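How to wipe down a wooden table without making it worse

Most advice on cleaning a wooden tabletop comes from people with something in a spray bottle to sell you. I've tried a fair amount of it. The lemon oil left a film that picked up every fingerprint, and the vinegar mix did nothing plain water hadn't already done, apart from the smell. What follows is the dull version, for a table that gets used all day and has a finish on it. If yours is bare or waxed wood, look elsewhere.

What you need

Two cloth towels, one for damp and one for dry. A bowl of lukewarm water. Dish soap, a drop or two, and I'd argue about the second drop. Skip the "wood-safe" wipes. I paid for a pack of 49 once and the table looked streaky under the lamp.

Step 1. Move things to one end

You don't have to strip the table bare. Push everything to the far side, clean the near side, then swap. Bottles should go on a coaster while they wait. Cork is fine. I'm less convinced by the felt ones, which hold water against the wood if you leave them.

Step 2. Dry pass first

Fold one towel into quarters and drag it along the grain. You're picking up grit, and if you skip this you'll be rubbing it in with the wet cloth. Shake it out somewhere that isn't the room you're cleaning.

Step 3. Damp pass

Wring the second towel until it stops dripping, then wring it again. Go with the grain, one strip at a time. Give each strip roughly 10 seconds and move on. If you can see puddles, the cloth is too wet.

Go slower near any hole in the top. If there's a cable grommet, lift the cap if it comes up and wipe under the rim with a corner of the cloth. Water sitting in that ring is how the edges swell, whatever the maker says about sealing.

Step 4. Dry it right away

Use the first towel, turned to a clean side. Air drying is supposed to be gentler. I've never seen any sign of it, and I have seen water spots.

Then put back only what belongs there. On mine it's a short list: the towel, folded, a drink on its coaster, the tissue box.
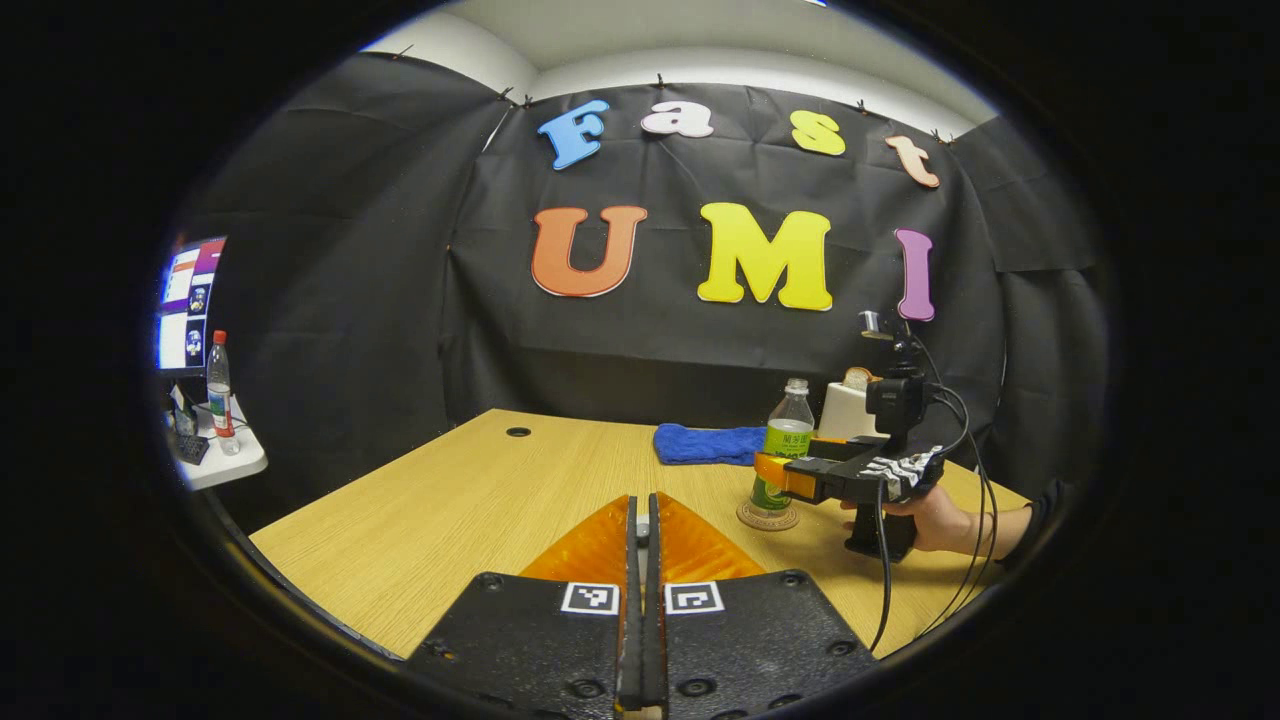 Wai-kit Ng wrote in to disagree about the coaster. Cork gets damp underneath too, he says, and he found a pale ring after leaving a cold bottle on one overnight. He now stands his on a saucer and tips it out before bed.

Fair enough. I wouldn't leave a sweating bottle on anything overnight, and a saucer does at least show you the water. For an afternoon I'm sticking with cork.

How often

Dry wipe daily if you eat there. The damp pass I do every 5 days or so when I remember, and I can't say the table has suffered when I don't. Anyone telling you to polish weekly should be asked what they're polishing. On a sealed top it mostly sits there and goes dull.

Sticky patches left by tape or labels: warm damp cloth, held on for a minute, then a fingernail. Try that before you buy a remover.

Last updated February 2022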